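4.3 Checking the camera views before a simulated run

Complete this check after loading a sorting scene and before starting the policy server. The Mokoena planner must be stopped.

1. Open the scene file and wait for the status line to read READY.
2. Set the random seed to 337.
3. Select the wrist view and move the arm to the observe pose. 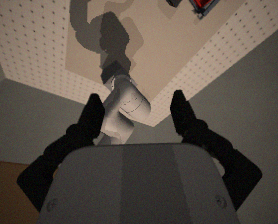

Camera extrinsics are read once, at scene load. If you edit the mount transform afterward, reload the scene or the planner will keep using the old values. For a quick check of the mount, look for both black fingers, spread in a V with the gripper body at the bottom center. Save the view under the name wrist_ref.

4. Step the controller 200 ticks toward the pregrasp pose with collision checking on.
5. Compare the fingertip positions with the planner overlay.
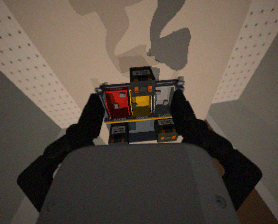
If the overlay is offset, repeat step 3 – do not correct the offset in the grasp table. Corrections made there are applied a second time at run time.

CAUTION: Collision checking is suspended while the overlay is being edited. Close the editor before stepping the controller.

6. Switch to the fixed view and confirm that the red, yellow and grey bins are all visible.

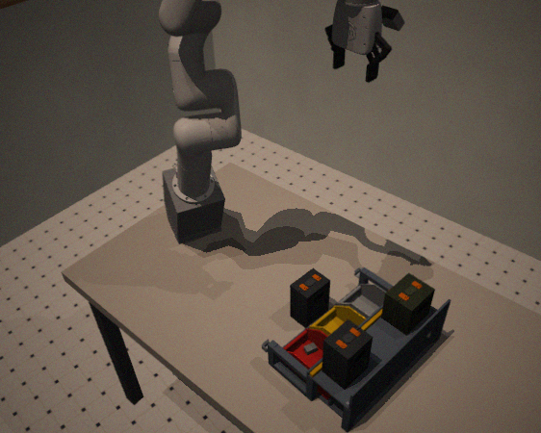

7. Start the policy server and enable logging. Each log file holds up to 2,291 entries, after which a new file is opened.

Note: Error 352 means that the two views have different time stamps. Pause the simulation, select Resync, and repeat from step 4.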